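3.2 Storage surfaces and wall-side furniture

The second group of rooms differs from the first mainly in how storage is divided between tall and low units. In the rooms surveyed under the Rasley protocol, a full-height panel or door usually stands at one end of a wall, and a lower unit continues from it. We treat the two as a single run when they share a wall and a similar finish, and as separate items otherwise. The full inventory holds 2669 entries, of which 722 are tall units and 666 are low units with a usable top. 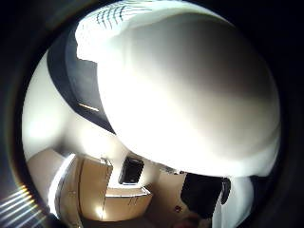

Thanasis Gavalas
Room survey and coding, Wollidero

Figure 4. Tall beige-brown panel or door with a lower beige unit beside it, against a white wall. Large white rounded surface in the foreground.

The arrangement in Figure 4 was coded as one run. The tall element has faint vertical seams, and the lower unit has a lighter top edge and visible panel lines. Finish was recorded by color group only; both elements fall in the beige to brown group, and no attempt was made to assign a material. The black rectangular object on the wall over the lower unit was entered as "wall item, unspecified" — the coding sheet allows window, picture frame or screen, and coders were told to leave the field open when the choice was uncertain.

Height was coded in two classes. A unit belongs to the low class if its top could serve as a work or display surface for a standing adult. Panels and doors belong to the tall class whether or not storage behind them could be confirmed, which inflates that class to an unknown degree. Marciniak and Cheng coded a shared subset of 100 entries to check the rule. Most of their disagreements concerned doors set flush with adjoining panels, and these were settled by Kaczorowski before the tables in Section 4 were compiled.

Large foreground surfaces, such as the white one in Figure 4, were excluded from the furniture count unless their type could be established. Bright spots on panels were coded under lighting — lamp and reflection share one code.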